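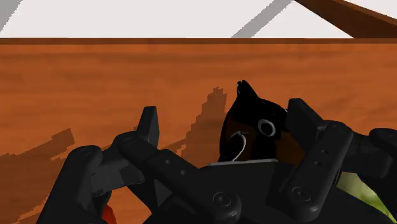 By Ese Ibrahim
Published 10/04/2023

The dining table my parents bought in Tancombe the year they were married has been in my apartment for nine years, and for most of that time I treated it badly. I ate on it, worked on it, cut fabric on it and once repaired a bicycle wheel on it. By last winter the finish had gone cloudy at one end, and there was a ring near the middle where a hot pot had been set down on a thin cloth.

I called three furniture shops. Two of them told me to buy a new table. The third was Dzene, a repair shop on the edge of town that has been taking in tables, chairs and dressers since before I was born. They told me to bring it over and leave the legs on.

People who fix old tables for a living spend a lot of their time looking at the top before they touch it. At Dzene they set mine under a window and walked around it. They ran a flat hand across the grain, then along it. They asked what I cleaned it with. I said a spray from the supermarket, and nothing was said for a moment.

Most damage to a wooden table is in the finish and hasn't reached the wood. A white ring is usually moisture caught in the top layer, and it can often be coaxed out with gentle heat or a little oil. A black ring is another matter. It means water has gone through the finish and reacted with the wood, and that takes bleaching or sanding. Mine was white, with a faint gray edge that the shop didn't like the look of.

The cost depends on which of those you have. Cleaning and waxing a dining table at Dzene runs less than a decent pair of shoes. The ring and the cloudy end on mine came to $400. A full strip and refinish on a large antique with carved legs can reach $4,000, and the shop will tell you plainly when they think a piece isn't worth it. They turn away more work than I expected.

What surprised me was how many customers don't care whether the table is worth it. While I was there a couple from Nedance came in with a kitchen table made from pine, with drawers that stuck and a top covered in pen marks. It would sell for very little. They wanted the drawers to slide and the pen marks left alone. Their children had done their homework on it.

That request is common enough that the shop has a routine for it. They clean around the marks with a soft brush, seal the top with thin coats of shellac and leave the dents unfilled. It takes longer than sanding the whole thing flat. One of the finishers told me she would sooner do that job than any other, then went back to scraping old glue out of a joint.

There is also a good deal of undoing. In the seventies and eighties a lot of solid furniture was covered in thick polyurethane, often by its owners, over a weekend in the garage. It was tough and shiny and it yellowed. It also tends to come off in patches, so a table that looks ruined may have perfectly sound wood under it. I was shown a side table half stripped, orange and plastic-looking on the left and a soft, dull brown on the right. I wouldn't have guessed it was one piece of furniture.

My own table was in the shop for three weeks. The cloudy end was rubbed down with fine steel wool and oil, and the ring was worked at over several days. The ring came out. The gray edge did not, at least not all the way, and you can find it if you know where to put your finger.

I was sent home with instructions on a card. Dust with a dry cloth. Wipe spills right away. Use a damp cloth for anything sticky and dry it after. Wax once a year – November is when the shop does its own furniture, before the heating has been on for long. Keep the table out of direct sun, or turn it around now and then so that both ends fade at the same rate. Skip the spray.

I have followed most of it. The table stands by the window, where the light is best for sewing, so I turn it every few months. It takes two people, and we have to carry the chairs into the hall first. There are cork mats for the pots now, and the bicycle gets fixed on the landing.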